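Search this wiki Go Search Advanced

Grip slip fault

A grip slip fault, also called a late drop or (in older shop notes) a soft hand, is a failure in which a robot gripper loses a part after the controller has already logged the pick as good. The arm carries on with its program. The part is left behind, dragged, or let go partway through the move. It is one of the more common faults in small-part stacking and sorting work, and one of the harder ones to catch, as no alarm is raised at the time.

The name comes from a series of stoppages on the Drellance bench cell, a small walled table and arm used for block stacking trials at the Pinheiro workshop. Much of what is written on the fault goes back to notes kept there by Aníbal Matos, a technician.

Background

Two-finger grippers mostly judge a pick by finger position. Fingers close, stop short of fully shut, and the controller takes this to mean something is between them. Works well on flat, hard parts. Works less well on parts with a notch, a step or a rounded edge, where the fingers can stop on a corner and hold almost nothing.

The Drellance cell used this check alone for its first season. A second check, a reading of motor current, was in the controller but switched off. Why it was off is not recorded - Matos's notes say only "left as delivered".

The Drellance stoppages

The first logged case was in September. The arm closed on an upright block, reported a good pick and started its sideways move. The block tipped and went over into a finished stack, knocking it down. The program then ran its place step with empty fingers and reported that as good too.

There were 11 logged cases in all before the cell was taken out of use. In most the part simply stayed where it was. In 2 the arm pushed a part against the side wall and kept pushing until the joint limit tripped. The second of these bent a finger, and the cell was shut down the same afternoon.

Nobody was hurt. The review noted, however, that the operator had reached over the wall to right a block while the arm was paused and not stopped, and this was treated as the more serious finding. See Safety, below.

Causes

The review, done by the workshop with help from the gripper supplier Gristero, listed these:

- Worn finger pads. Pad life was given as 2000 cycles, but cycles were not being counted. One pad had gone shiny and hard.
- Finger check set too loose. Any gap at all was read as a part.
- Approach height. Fingers came down on the upper section of tall parts, well above the middle, so a light side load was enough to tip them.
- Cable drag. At the far reach of the arm the gripper cable pulled tight and turned the wrist a little. Small, but enough to move the contact point onto an edge.

The cable was at first thought to be the whole problem. It was re-routed, the cell was put back to work, and the fault came back the next morning. The pads were not looked at untill after that.

Test layout

Later testing used a fixed layout, set out the same way before each run so that results could be compared. Upright parts are kept close to other parts on purpose, as a drop into open table does no damage and is easy to miss in the log. A typical setup has the notched yellow block standing behind the black bracket, with the red box and its blue and purple posts to the right and the green arch in front of the box. 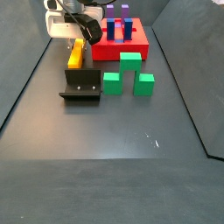 Detection and repair

Current check switched on, with both checks needed for a good pick. A short lift was added: the arm raises the part about 9 millimeters, waits, and reads the fingers again before any sideways move. If the reading has changed the arm stops and holds. This slows each cycle a bit. Operators complained, and the wait was later cut in half with no new faults logged.

Pads are now changed on count and the old ones thrown out, not kept as spares.

The Otel controller, used on the replacement cell, has the lift test built in. It is off by defualt and has to be set per program.

Safety

A paused arm is not a stopped arm. On the Drellance cell a pause held the motors live and the program could resume from the panel. The rules were rewritten after the review:

- Full stop before any hand goes over the wall, including to pick up a dropped part.
- Do not right a fallen part and resume. Clear, reset, start the run again.
- A dropped part is logged as a fault even when nothing is damaged.

See also

Pad wear
Finger gap check
Pause and stop states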